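How Cloth Soaks Up Water

Materials Around the House, part 5
Written by Lizelle Mokoena

Spill a little water on a plastic plate and it sits there in a puddle. Spill the same water on a towel and the puddle disappears. The water has not gone away. It has moved into the spaces inside the cloth. This page explains how that happens.

What cloth is made of

Cloth is made of yarn, and yarn is made of fibers. A fiber is a very thin, long piece of material, like a hair. Many fibers are twisted together to make one yarn. The yarns are then woven (crossed over and under each other) or knitted (pulled through each other in loops).

Some fibers come from plants or animals. Cotton grows around the seeds of the cotton plant. Wool grows on sheep. Other fibers are made in factories. Polyester and nylon are both kinds of plastic. The plastic is melted and pushed through tiny holes, and it comes out as long threads that harden as they cool.

A microfiber is a factory fiber that is much thinner than a human hair. Most microfiber cloth is made of polyester, or of polyester and nylon together.

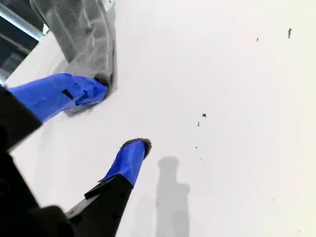 Why water climbs

Water is made of very small parts called molecules. Water molecules pull on each other. This pull is called cohesion. It is the reason a drop of water holds together in a rounded shape.

Water molecules also pull on many other materials. This second pull is called adhesion. If adhesion is strong, water spreads out over a surface. If it is weak, water stays in beads. A waxed surface has weak adhesion with water, so rain forms beads on a waxed car.

Inside a yarn there are narrow gaps between the fibers. When water touches one of these gaps, adhesion pulls it along the sides. Cohesion pulls the rest of the water in behind. The water can move upward this way, against gravity. Scientists call this capillary action. It also helps water rise through the stem of a plant.

The size of the gap matters. In a wide gap, there is a lot of water to lift and not much surface to pull on it. In a narrow gap, the water can climb higher. Thin fibers leave narrow gaps, and a cloth made of thin fibers has a great many of them.

Why some cloth has loops

Look closely at a bath towel and you will usually find loops standing up from the cloth. The loops are called pile. A flat cloth has only its top and bottom to touch the water with. A cloth with pile has the outside of every loop as well. More surface means more places for water to enter.

Chenille is a word for thick, soft yarn with a fuzzy outside. It comes from the French word for caterpillar. Cloth sold as microfiber chenille has rows of short, rounded nubs. The edge of a cloth like this often has a hem, where it is folded and stitched so that the yarns do not come loose.
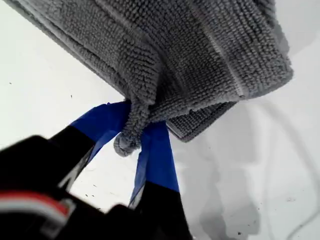
Gray microfiber towel with a looped pile and a stitched seam.

Try it: a climbing test

You will need:
3 strips of cloth or paper, all the same length and width (try an old cotton T-shirt, a paper towel and a microfiber cloth)
A shallow dish
Water with a few drops of food coloring
A ruler
A pencil and tape

1. Tape one end of each strip to the pencil.
2. Pour the colored water into the dish.
3. Hold the pencil above the dish so that the bottom of every strip just touches the water.
4. Wait 5 minutes.
5. Measure how far the color has climbed on each strip. Write the numbers in a table.

Ask an adult before you cut up any cloth. Food coloring stains clothes and wooden tables.

If two strips give nearly the same result, repeat the test with new, dry strips. A fair test changes one thing at a time. In this test, the thing that changes is the material.

Words to know

Adhesion - the pull between water and another material
Capillary action - the movement of water through narrow spaces
Cohesion - the pull between water and water
Fiber - a thin, long piece of material
Pile - the raised loops or tufts on a cloth

Page last checked: September 2021
Next in this series: Why Wool Shrinks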